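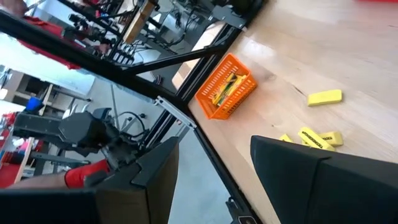 Students at Grorkine College have entered a pair of robot arms in this year's Adosard Challenge, a competition in which machines have to tidy a cluttered table.

The entry comes from Wovex, the college's robotics club, which meets in the Goel Building on two evenings a week. It is the first time the club has entered the two-arm class. In earlier years it took part in the line-following and maze events, where the robots are small and run on the floor.

Teams in the two-arm class are given a set of household and workshop objects and a number of small baskets. The arms have to work out which object goes where, pick it up and put it away, without knocking over anything else that is standing on the table. Marks are given for each object in the right place and taken away for anything dropped, moved by mistake or left behind.

Entries closed on February 19, 2021, and the club sent its form in that afternoon. The organisers have accepted 84 teams across all classes, and the first round will be judged from recordings made at each team's own site. Teams that go through will be invited to the final in October.

The Grorkine entry uses two black arms, one on each side of a wooden table. Each arm ends in a gripper with two fingers, and each gripper has its own small camera so that the software can see what lies between the fingers. Another camera looks at the whole table. The arms are steered by hand while the students collect practice runs. The recordings are then used to train the program that will steer them in the competition.

The club had made 544 such runs by the time the form went in. The project leader, a second-year engineering student, said that was fewer than the team had wanted.

"We lost most of January to a cable fault," the student said. "The left arm would stop halfway through a movement and we couldn't work out why. We changed the power supply, we changed the controller, and in the end it was one connector that came slightly loose whenever the elbow was fully bent. After that we could do a lot in one evening."

Most of the runs begin in the same way. A member sets out the baskets, puts the objects on the table and notes the arrangement on a sheet. Another member steers the arms, and a third watches the recording on a laptop and says whether it can be kept. Runs in which an object is dropped are kept as well, in a separate folder, as the students want to find out if the program can learn to pick something up again after a mistake.

The baskets are small plastic ones with holes in the sides, in different colours. The club chose them to match the competition rules, which give a size but leave the colour and make to the teams.

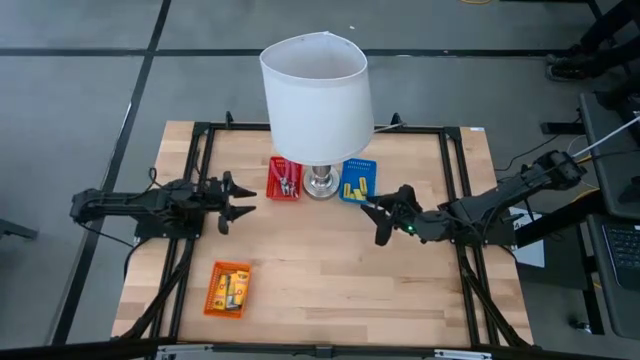
The two arms at the Wovex table, with a lamp and red, blue and orange baskets set out between them.

The lamp has been a cause of much discussion in the club. Under the rules, every table must hold at least one tall object that is not to be sorted and must stay upright. Several teams are understood to be using a bottle or a plant pot. Wovex settled on a table lamp with a white shade and a shiny metal base.

That choice has made the task harder in two ways, according to the club's tutor, who teaches control systems at the college. The shade sticks out over the table, so an arm coming in from the side has to stay low. The base is also shiny, and early versions of the program took reflections in it for objects.

"There was one evening when the right arm kept trying to pick something up out of the lamp," the tutor said. "The students could have swapped the lamp for something dull and nobody would have minded. They decided to keep it and record more runs with it in different places. I thought that was the right decision, although it cost them about a fortnight."

The team has also had trouble with pliers. A pair with coloured handles is part of the set, and it is the heaviest object the grippers have to lift. If the fingers close too near the jaws, the tool swings round and can catch the side of the basket. The students have been teaching the arms to take hold of it by the handles, and have limited the speed of the lift.

Small yellow blocks have caused fewer difficulties. They are easy to see against the wood and do not roll. The difficulty comes when several lie together, as the fingers need a gap on both sides before they can close. The program's present answer is to push the pile with one finger and look again, which works but is slow. A run that a student can finish by hand in under a minute may take the program 4 minutes.

Time matters in the competition, but less than accuracy. Each team has a fixed period in which to clear the table, and there are no extra marks for finishing early. The club's plan for the first round is to go slowly and avoid penalties.

The software has been written mainly by 3 members of the club, with others joining in for testing. None of them had worked with arms of this kind before last autumn. The first weeks were spent on the frame, the wiring and the camera mounts, and on getting both arms to agree on where the middle of the table was. A difference of a few millimetres between the two was enough to make them bump fingers when passing an object across.

Passing objects from one arm to the other is optional in the first round. It would be needed in the final, where some baskets are placed out of reach of one of the arms. The team can already do it when a person is steering. The program has managed it on some occasions but not often enough to be used, the project leader said.

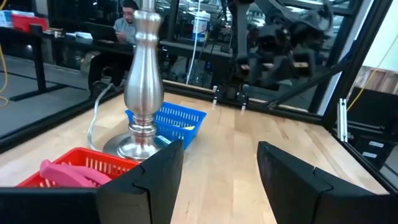 The lamp base and the red and blue baskets, seen from the camera on one of the grippers.

Members who have not worked on the program have taken on other parts of the entry. First-year students designed the mounts for the gripper cameras and have already replaced them once, after finding that the view was blocked when the fingers were fully closed. A small group is writing the technical report, which counts towards the final mark and must explain how the runs were collected, what the program does when it is unsure and how the arms are stopped in an emergency.

The emergency stop was checked by college staff before the arms were switched on for the first time. Club rules say that one member must stay beside the stop button whenever the arms are moving under the program's control. Anyone putting objects back on the table has to call out first and wait for the person at the laptop to answer.

The college has paid for the arms and the table frame out of its teaching budget, and they will be used in a new course on robot handling from the next academic year. The club raised the money for the cameras and spare parts itself. It has asked for a further grant to cover travel if the team reaches the final.

According to the tutor, the work done for the competition will be of use to the course whatever the result. Students on the course will be given the practice runs as a starting point and asked to improve on the club's program, or to write one of their own. The sheets describing how each table was laid out are being typed up so that they can be used alongside the recordings.

"It's the dull part and they have kept it up," the tutor said. "If you don't write down what was on the table, the recording is much less use to you six months later."

The next few weeks will be given over to testing. The organisers will send each team a list of table layouts shortly before the first round, and the robot must be recorded clearing each of them without a break and without anyone touching the table. If an arm gets stuck, the team may restart that layout once.

To prepare, the club has been drawing up layouts of its own. Members who are not in the software group make them in private and hand them over at the start of the evening. On the latest of these tests the program put most of the objects away, left one yellow block behind the lamp and stopped with an arm above the blue basket, waiting for an object that it had already let go of. The fault was traced to the gripper reading and a change has been made, although it has not yet been tried on a full layout.

The project leader said the team hoped to get through to the final but was not counting on it.

"There are teams in our class who were doing this last year," the student said. "We'd like to clear every layout at least once. The lamp has to still be standing as well."

Wovex is open to all students at Grorkine College, and no experience is needed. New members are asked to attend a short safety talk before their first evening in the workshop. The talk is given on the ground floor of the Goel Building at the start of each month.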